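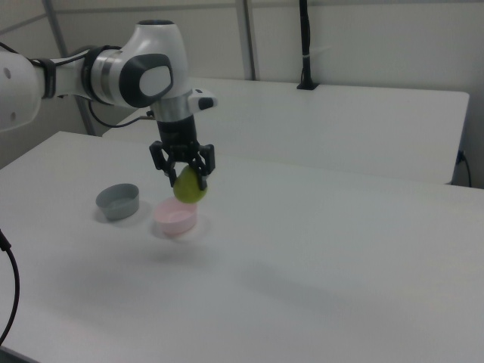 Grullgate Shared Workshop
Automation Build Group — Minutes of the July Meeting

The meeting was called to order at 7:00 p.m. in the back bay. A quorum was present. The minutes of the previous meeting were approved with one correction: the arm stand belongs to the workshop and was not on loan from Adeck.

1. Build report
The group received the report on the Joltier arm build. The joint calibration routine has been rewritten and now completes in 23 seconds. Members noted that the gripper closing force is still set by hand at the start of each session. It was agreed that the setting be written on the log sheet every time — two entries were missing last month.

2. Sorting task
The current task calls for the arm to carry one object to either of two bowls, pink or gray, on the white table. The bowls are to be left in the bay between sessions. The group discussed adding a third bowl and deferred the matter.
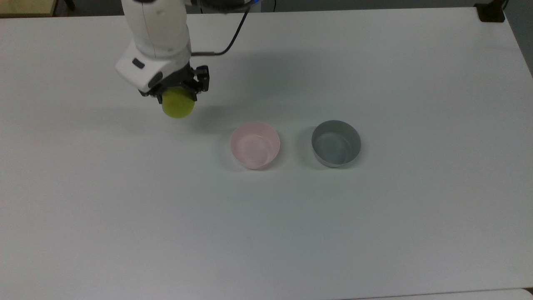

Item 2. Gripper holding the object over the table, with the pink and gray bowls.

3. Software
The Eynon control scripts were updated to version 17. Members running the older version at home are asked to update before Sunday. A request to keep the old gripper settings file in the shared folder was granted.

4. Expenses
The build fund stands at $722. A purchase of spare finger pads and cable ties, not to exceed $59, was moved, seconded and approved. The quote for a second power supply was held over.

5. Use of the bay
Members are reminded that the emergency stop must be within reach of the operator whenever the arm is powered. Bookings after 9:00 p.m. will not be accepted in August.

6. Other business
The request for a longer bench was referred to the workshop board.

The meeting adjourned at 8:25 p.m.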